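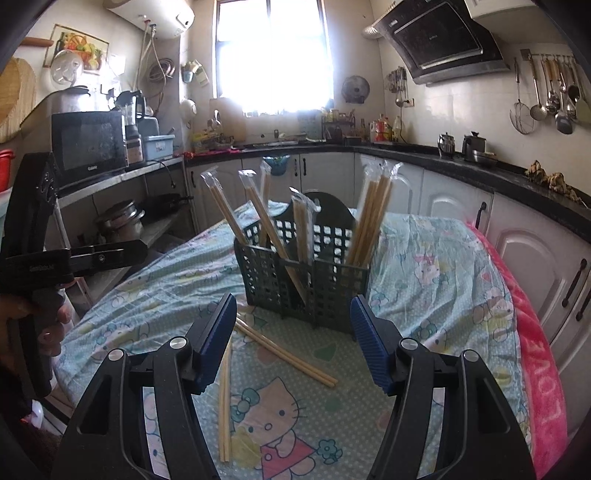 3. Task and data collection

The task chosen for the second half of the project was sorting chopsticks into a caddy on a kitchen table. Thin, smooth sticks are a hard case for parallel pads, and the earlier work on cups told us little about them. Urszula Tokarz wrote the task sheet; Suqin Fang and Qiuyue Fan did most of the recording with a pair of hand-held grippers.

We kept 375 episodes after checking. An episode was dropped if tracking was lost on either gripper or if a stick left the table.
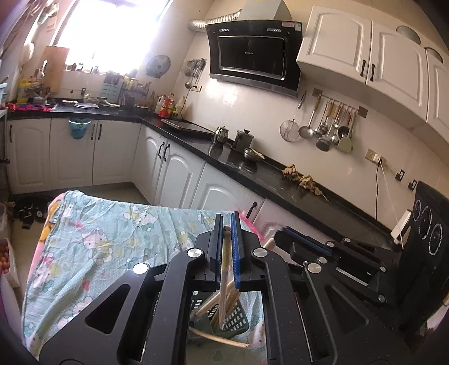
Grip height was the main source of variation between operators. A stick held near its middle tends to turn between the pads when the lower end touches the caddy wall — the policy trained on the January set copied this fault. For the second set the operators were told to hold sticks above the middle and to pause before release.

3.1 Limits

All episodes come from one kitchen. Window light was not controlled, and 60 episodes have washed-out backgrounds. These were kept in the training set.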